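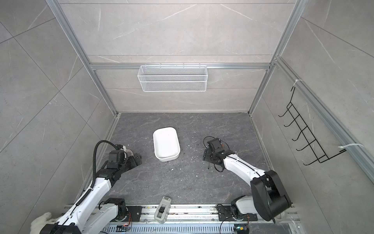 Working with the Paired Arms: Staff Questions

Casska has introduced two-arm cells at its Drandano site. The answers below apply to all staff on the packing floor.

Will my position be affected?
No position will be removed as a result of this program. Some duties will change – chiefly repetitive tray handling, which moves to the cells.

What work will the arms do?
Each cell has two arms on a shared rail, with a gripper on each. They will handle light items over a tray. Mixed orders and fragile goods remain with staff.

How many items will a cell handle?
The target is 700 items per shift in the first stage and 3000 once all cells are in service. These targets apply to the equipment and will not be used to assess individual staff.

Who may clear the floor of a cell?
Any staff member who has completed the Trollow safety module. Crumbs and debris should be cleared at changeover, with the arms isolated.

Is training paid?
Yes. The module takes two hours and is held during rostered time. Enrolments close at the end of June.

Where do I raise a concern?
Speak with your supervisor, or lodge a request through Mai – the staff portal – under Workplace Change.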